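Cell Technician, Robot Handling (full time, days)
Firusine Cold Storage Testing, Wiltby site

We are hiring one technician to look after a single robot cell at our Wiltby site. The cell is a mobile base with one arm and a head camera. It opens and closes chest freezers, moves goods in and out of them, and reads the panels. You would own the setup, the daily checks and most of the repairs. The person who has done the job until now is moving to our Bansal site in September and will overlap with you before then.

The cell runs one shift, starting at 7:00 a.m. Before it starts, you home the arm, check the wrist for play, wipe the camera window and run the short calibration routine against the target board. That takes 20 minutes when nothing is wrong. After that you load the work order, watch the first few lid cycles, and stay within reach for the rest of the morning. Afternoons are for maintenance, spare parts and paperwork. 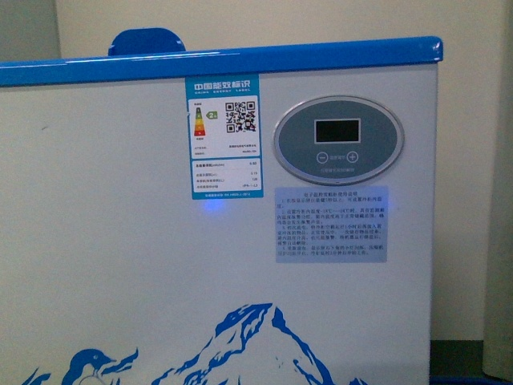
Most of the setup work is teaching the machine a new freezer. Each model gets its own file with the height of the lid rim, the grip point, the opening arc and the position of the controls. The grip point is usually the handle, and on units like the white one with the blue lid it is a rounded tab that stands up above the rim, so the approach has to come in high and the fingers must clear the rim on the way. The panel position matters too. With an oval panel on the front and the minus and plus buttons side by side under the display, the press points have to be taught separately and checked again any time the base has been moved. We do not use the stickers as position references, as they are not placed the same from unit to unit. Some labels and instruction sheets are in Chinese. You do not need to read Chinese, we keep translated copies in the binder.

Regular duties:

- Daily and weekly checks on the arm, base and gripper, written in the log by hand and then entered
- Replacing finger pads, which are changed at 800 lid cycles whether they look worn or not
- Cable inspection at the shoulder and wrist (the wrist cable is the part that fails most)
- Cleaning and refitting the head camera, then redoing the calibration
- Clearing faults and recording what was done. The log stands at 2,539 entries and we do go back and read it
- Keeping the spares cabinet stocked and ordering from Gravex, our parts supplier
- Draining and wiping down floors near the units at the end of shift

What we need from you:

At least two years of hands-on work with robots, packaging machines, CNC or similar equipment. You should be able to read a wiring diagram, use a multimeter, crimp a connector that stays crimped, and follow lockout steps every time. Basic comfort with a command line is needed. We will teach you our software. Some experience with refrigeration is useful and not required. You will be lifting up to 50 pounds and kneeling on concrete a fair amount.

A degree is not required. Please do not leave jobs off your resume because they seem unrelated, several of our people came from appliance repair.

The position is hourly with overtime after 40. Health coverage starts on the first of the month after hire. Work boots and gloves are paid for. There is no on-call duty, but you may be asked to stay late when a new model has to be ready for the next morning.

To apply, send a resume and a short note about a machine you kept running, what went wrong with it and how you fixed it. Half a page is enough. Address it to Yogesh Jaiswal, Cell Maintenance, Firusine, Building 88, Wiltby. Interviews are on site and include an hour at the cell with tools in hand.

Recent openings
Parts Room Clerk, Wiltby
Refrigeration Mechanic, Bansal
Test Operator, Second Shift
Electrical Apprentice, Wiltby
Receiving and Forklift, Bansal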